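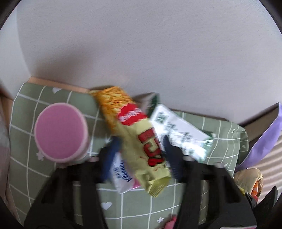 Salamatu Ankrah wrote in to say that no machine is ever going to tidy her snack box, so why bother trying? Fair enough, Salamatu, but I think sorting snacks is a great little test of where home robots are right now, and you can set it up on any table you like.

Start with a box with fairly low sides and a mix of things to go in it. I like crinkly bags, small packets, one stiff carton and something round that rolls (the rolling one is mean, I know). Spread them out so they don't overlap. You'll pile them up later!

Next, pick up each item with a plain two-finger gripper, the kind you squeeze by hand. It's humbling! You have all your own eyes and brains and you still fumble, which tells you how much of the job is in the fingers. Go for a corner or a seam on the small packets and come in from straight above. 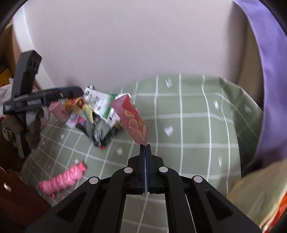

Once you can do that without crushing anything, heap the packets together and go again. My last try took 19 minutes, and I dropped 2 of them on the floor.

Now hand the same heap to the robot, if you have one. Keep the lighting the same, let it run for 18 minutes and write down every drop. Mine does fine with the carton and gets badly stuck on shiny wrappers lying flat. So can it do the chore yet? Slowly, with me standing next to it. I'm trying softer pads in January and will add my notes to this page.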